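Dekonau, August

**Skundberg adds a countertop drying rack and a matching cup to its Flatard kitchen line**

Skundberg will begin shipping two additions to the Flatard line in August: a small wire dish rack with three prongs and a plain cylindrical cup in pale blue. Both are intended for kitchens where the drying area shares a counter with food preparation.

The rack is finished in white. A vertical wooden dowel serves as the post, and the prongs project horizontally to one side, so cups can hang clear of the counter. It stands on its own base and is not fixed to the wall. Skundberg recommends placing it at the end of a counter or table, with the prongs facing out and the remaining surface left free. Kraft or other brown paper may be laid over the work surface as a disposable liner.

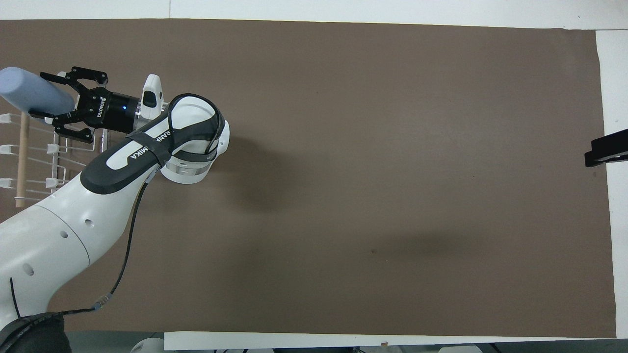

## Cup

The Flatard cup has straight sides, no handle and a matte exterior in a pale, slightly grayish blue. Its capacity is 9 fluid ounces. The exterior finish was specified for grip during washing and drying, when a cup is usually turned on its side and passed from hand to hand. The wall is the same thickness from rim to base.

Skundberg tested the finish at its Dekonau site over 106 wash cycles. Surface wear was checked at the rim and at the midpoint of the wall, the two areas handled most. No change in color was recorded at either point.

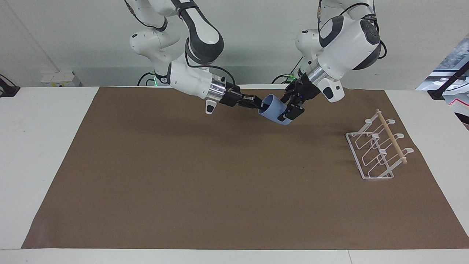 **Can the rack be used for items other than cups?**

Light utensils with a hanging loop may be placed on the prongs. Plates and pans are outside the rated load.

## Availability

The rack and cup will be sold separately and as a set through Beaulieu stores and by mail order. Trade customers may order the cup in cartons of 96. Orders received before noon on Tuesday ship the same week. Replacement dowels will be stocked as a spare part for 2 years after the end of production.

Care instructions are printed on the carton. Product sheets and samples can be requested from the Skundberg press office in Dekonau.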